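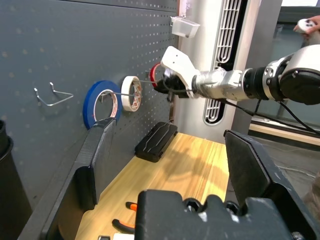
Blue, cream and red tape, and one spare hook.

A thread on posting second-hand books, for anyone thinking of selling theirs. I've been doing it from home for 3 years and I get asked the same things over and over, so I'm putting the answers in one place.

1. The numbers first. I have 839 books listed at the moment. Most of them will never sell at the price I've put on them, and I knew that when I listed them. The ones that do sell pay for the shelves.

2. What sells: local history, railway books, knitting and sewing patterns, old cookery, anything on a single river or valley. What doesn't: celebrity memoirs, most hardback thrillers, and encyclopaedias of any kind. Please don't offer me your encyclopaedias.

3. Condition. Write down every fault you can find. Name inside the cover, foxing, bumped corner, faded spine, smell of smoke. I've had far more complaints about a fault I left out than about one I mentioned.

4. Postage is where you lose money. Weigh the book in its packaging before you list it. I sold a two-volume atlas in my first month and paid more to send it than the buyer paid for it.

5. Packaging. Tissue or clean paper round the book, then stiff card cut larger than the book on both sides, then the outer wrap. The corners take the knocks, so the card needs to stick out past them by a finger's width.

6. Never put tape on the book or the dust jacket. I mean the inner wrap too, if it could touch. Gertraud Riedl bought a field guide to mosses from another seller and it came with parcel tape straight across the front board. It took the title off with it.

7. Masking tape for the inside layers, as you can usually lift it without tearing the paper. Something stronger for the outside. Write the address on the parcel as well as on the label — labels do come off.

8. Someone asked about bubble wrap. I use it for sets and for anything with a slipcase. For a normal paperback it adds bulk and can push you into the next size up.
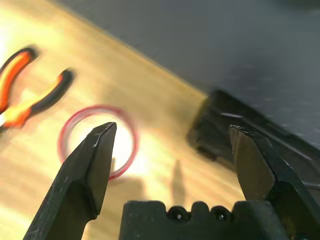 Standedeck, December

9. Picking this up again after the last posting dates. I had to stop the thread there and go and pack things.

10. It was a busier month than last year. The cookery went almost completely. So did a box of old bus timetables I'd nearly put out for recycling, all to one man, Anselmo Rengifo, who wrote to ask whether I had the ones for the year he was born. I did have it.

11. On stock lists. I used a notebook until I couldn't find anything in it. Now I have a spreadsheet with a shelf number for every book, and the same number in soft pencil on a slip inside the front cover. A slip, please, and leave the page alone.

12. If you're starting now, number the shelves before you fill them. I did it afterwards and it took me three weekends. I still have a shelf called "4b or landing".

13. Where I get books: house clearances, two charity shops that ring me when they're full, and people who are moving. Celina Krawczyk let me have 400 from her father's house last spring. I took the lot because she wanted the room cleared, and perhaps a third of them were worth listing. The rest went to the hospital trolley and the school fair.

14. Be straight with people about what you're paying and why. If they think a book is worth a lot, tell them how to check it and let them go away and do it. Most come back. Some don't, and that's their book to keep.

15. Returns. I take everything back for two weeks and don't argue. I've had eleven in all this time, and one of those was a man who already owned it.

16. Damp is the real enemy. Keep books off outside walls and off the floor, and leave a gap behind them. I lost most of a run of gardening annuals to a wall that had looked perfectly dry for years.

17. Miłosz Wysocka asked whether it's worth doing full time. Not on my figures. I took a bit over 4,000 last year before postage, fees, card and petrol. It's a decent second income if you like books and don't mind queuing.

18. Fees differ a lot between sites and they change, so I'm not going to list them. Check whether the fee is charged on the postage as well. On some it is, and you need to price for it.

19. I'll be listing the railway shelf after the holidays, starting with the branch lines. If you want something in particular, send me the title and the author and whether you mind a name in the front. Messages get answered in the evenings, and the next trip to the post office is Saturday morning.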